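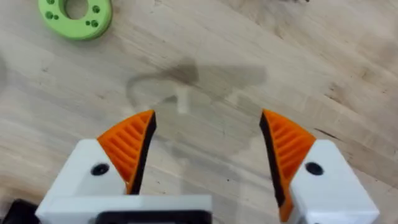

Pinza Mulder para brazo de sobremesa: dos semanas de uso en el taller

Compré el kit Mulder en septiembre, después de leer en el foro de Ridivach que era «lo último que te hará falta montar». Desconfío de esas frases. En el taller compartido ya tenemos un cajón lleno de cosas definitivas.

El montaje me llevó una tarde entera. El manual promete 13 pasos y el noveno son en realidad cuatro metidos en un párrafo, con una traducción que confunde izquierda y derecha. Yuto Hayashi, que comparte banco conmigo, lo resolvió mirando el despiece en vez del texto. Hagan lo mismo.

Las puntas naranjas con estrías son lo más vistoso del conjunto y lo que más se anuncia. Las estrías van por fuera. Quien agarra es la tira negra de la cara interior, y ahí tengo mis dudas: con piezas impresas de canto grueso cumple, con una arandela fina apoyada en la mesa hay que bajar tanto que la punta roza la madera. El fabricante habla de 100 ciclos sin reajuste. Yo tuve que recalibrar la apertura a los 40 o así, y no estaba levantando nada pesado.

Los bloques blancos, en cambio, me parecen bien resueltos. Se llega al tornillo sin desmontar el dedo, cosa que en la pinza Prastano que usaba antes era imposible.

Del programa prefiero no hablar mucho. Funciona, pide reiniciar cada vez que cambias el límite de cierre y guarda los perfiles donde quiere. Ita Egan me pasó un script para saltarse ese paso y desde entonces no he vuelto a abrir el menú.

¿Lo recomiendo? A quien ya tenga el brazo y encuentre el kit rebajado, sí. A precio completo esperaría a la siguiente revisión, a ver si cambian las tiras.

Puntuación: 2 de 4.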